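Visita institucional al centro de recogida de datos de Forkska en Plindale

Julio de 2023

Una delegación del área de formación técnica de Pornano visitó las instalaciones de Forkska en Plindale, donde se preparan los ejemplos con los que se entrena un sistema de manipulación con dos brazos. Recibió al grupo Sulastri Lumbantobing, responsable de operaciones del centro.

La jornada comenzó con una exposición sobre el método de trabajo. Los operadores guían los brazos a distancia y cada ejecución se guarda como un episodio independiente, acompañado de una instrucción escrita. El conjunto actual, denominado Lau, reúne 2340 episodios. Cada puesto tiene fijado un objetivo de 70 por turno, cifra que incluye los intentos fallidos – estos se conservan con una etiqueta propia y se revisan por separado.

A continuación, los asistentes pasaron a la sala de mesas. La Sra. Lumbantobing explicó que la selección de objetos se renueva con frecuencia y que se procura combinar piezas rígidas con otras blandas o embolsadas, de agarre menos previsible.

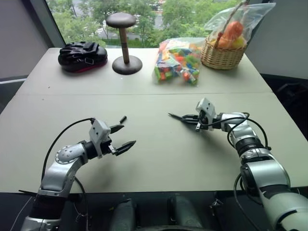 Puesto de trabajo con dos brazos y, al fondo de la mesa, un soporte de madera, una bolsa de bloques de construcción y una cesta de mimbre con fruta.

En el turno de preguntas se trataron los criterios de descarte y la duración de los turnos. Ambas entidades acordaron estudiar una estancia de tres semanas para dos técnicos de Pornano, cuyas condiciones se concretarán en agosto.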